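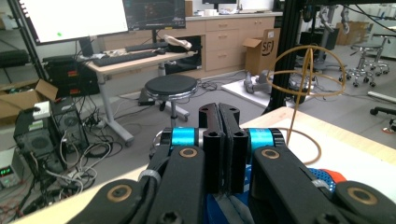

Workshop tips: living with the Ikix hand gripper

Setting up, everyday handling and what to pay

The Ikix is sold as a teaching tool for robot arms. You wear or hold the gripper, do a household job with it, and the recording goes to whoever is training the arm. Several readers have asked if the kit is worth having, and how to get decent work out of it once it arrives. We had a pair on trial from the Dela Peña shop in March and used them for folding, sorting, stacking and hats.

Price first. A single gripper is 3,623 pesos to hire for the month. The second one in a pair is 2,293, and the spare finger pads are 579 a set. Delivery to Dodar was 323. There is a deposit as well, which came back without any argument.

Before you start

Wipe the finger pads with a damp cloth and let them dry. Dust from a cardboard box is enough to make a cap slide. Don't use washing-up liquid. It leaves a film and you will be wiping them again ten minutes later.

Do up the strap before you pick anything up. It should be snug with the fingers open and still snug with them shut. If you have to grip hard to keep the tool from twisting, take it off and start again.

Work the fingers open and shut a few times and listen. A click at the pivots usually means grit. Blow it out. Oil is a bad idea near the pads, and the leaflet says as much on the back page.

The table

A bare wooden top is fine for boxes and tins but too slippery for cloth. Tape a sheet of foam board over it. White shows up what you are doing, and you can throw it out when it gets too dirty. Tape the corners only, and press the tape well down at the outer end or your sleeve will lift it.

Keep spare things off the board. Put the stand at the far side and the hats at the near side so you are always reaching away from yourself. Jhun Saludo, who did most of our trial, had it the other way round for a whole morning and knocked the stand over with his elbow more times than he wanted written down.
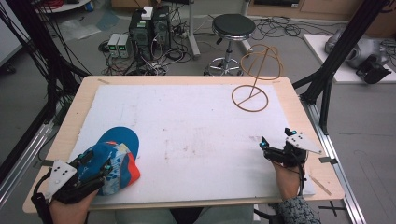
Jerkville Bench Notes, Issue 17, page 9

Caps on a wire stand

Caps are a good first job with a pair. They are light and they don't break, and the brim gives you something firm to hold. A stand made of thin rod with a domed top will take most sizes.

1. Lay the cap flat on the board and hold it down with one gripper.
2. Take the brim near the middle with the other. Close until the cloth dimples and then stop.
3. Lift straight up and let the crown drop open. If it stays folded, put it down and open it with the tip of one finger.
4. Bring it over the top of the stand and lower it. Steady the stem with your free gripper.
5. Open the fingers fully before you draw back, or the cap comes away with you.

Taking it off again is the same in reverse, except that a tight cap will lift the stand too. Hold the stand by its base.

Cables

The leads on the paired version are the main nuisance. Run them off to the side, away from your working arm, and leave enough slack to reach the far edge of the table. Push your sleeves up, or wear something with a close cuff. A stool behind you is best moved well back.

Mark on the floor with tape where you like to stand. You will drift otherwise, and by the afternoon everything is a hand's width out of reach.

What it won't do well

Coins, paper clips, anything flat on a hard surface. Slide the thing to the edge of the table and take it from there. Wet glasses we gave up on. A thin wooden stick can be picked up if you go in across it, but it rolls if you come at it from the end.

Storing it

Fingers slightly open, so the pads don't take a set. Strap undone. Coil the lead loosely and don't wind it round the linkage. Ours went back in its own carton with a tea towel between the two grippers.

Verdict

For a month's hire, the pair is fair value if you have a job that wants two hands, and most do. Buy one set of spare pads. I would not pay for the extended cover, having read what it leaves out. The leaflet could do with a drawing of the strap.

Crisanto Magbanua
June 12, 2022

Next issue: sharpening secateurs, and a reader's way with stuck drawers.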